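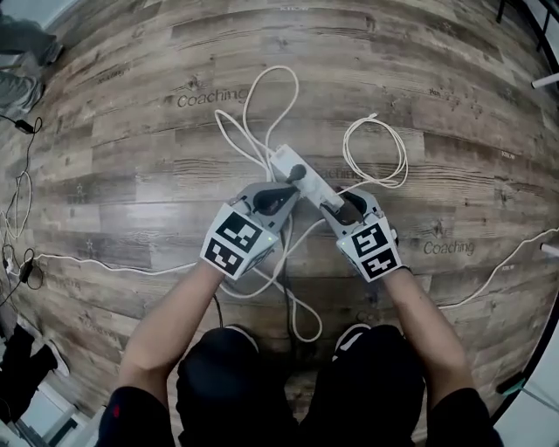
A organização de cabos começa pelo inventário das ligações de cada régua de tomadas. Regista-se o número de tomadas ocupadas, o comprimento de cada cabo e a potência do aparelho alimentado. Uma régua com uma só ficha preta inserida e cabos brancos pousados ao lado, um em laços largos e outro enrolado em feixe oval apertado, reúne os dois estados que interessa distinguir: cabo solto e cabo recolhido. O primeiro ocupa área de passagem; o segundo pode ser arrumado, mas não deve ser posto sob carga enquanto estiver enrolado, por dissipar mal o calor.

Procedimento

1. Desligar a régua na parede antes de mover qualquer ficha.
2. Retirar os cabos sem uso e enrolá-los sem torção, com a ponta livre para fora.
3. Fixar o feixe com fita de velcro (na oficina, Stanciu de 15 mm). Não usar abraçadeiras de serrilha em cabos finos.
4. Etiquetar as duas extremidades.
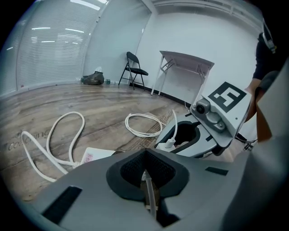
Os cabos USB seguem a mesma regra, com uma reserva: a curvatura junto à ficha deve ser larga, porque é aí que o condutor parte primeiro. Para troços no pavimento usa-se calha Braneck de 500 mm, encostada à parede. Cada calha leva no máximo 2 cabos de alimentação. Os cabos de dados vão em calha separada.

Entrega do relatório: novembro. Incluir o esquema de ligações e a tabela de comprimentos.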